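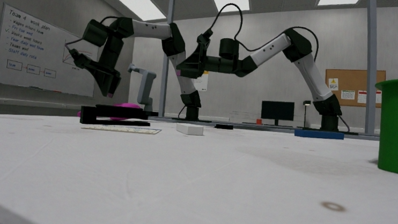

Section 2. Before You Ask the Arms to Do a Chore

Welcome to the part of the guide that most people would like to skip! Please don't. The question we hear most at Zalar, from families and machine shops alike, is whether a pair of arms can take over the tidying yet. Our answer is "some of it, slowly, with you nearby," and the steps below will help you find out which part of it yours can manage.

Setting up a first tidying chore

1. Wipe the tabletop and let it dry. Old stains that won't come up are fine to leave.

2. Choose a few rigid things to begin with, such as a small block or a ruler. Save towels, bags and anything floppy for Section 14.

3. Lay them out flat, with a hand's width between them if you have the room.

4. Open Irnavo and pick Clear Table. Set the speed to 2.

5. Walk each arm through its full reach by hand and watch the cables as you go. A loop that looks generous at rest can pull tight when the wrist turns over.

6. Press Start and stay within reach of the stop button until both arms are parked.

CAUTION: When both grippers work over the middle of the table, they can meet. Leave Take Turns switched on until you have seen the whole chore run through, and keep your own hands out of there too.

Note: Thin, flat things are harder than they look. A ruler lying on a table gives the fingers very little to get under, and Elba Navarrete, who ran our trials in Cumville, logged 67 misses with one before she let it hang a little over the table edge. After that it went much better, so do try the same.

What to expect

Sorting blocks into a bin is a fair job for the arms today, and so is passing a part from one side to the other. Folding, scrubbing and opening a stubborn lid are still yours, I'm afraid. If a chore fails twice in the same spot, move the object and start again from step 3.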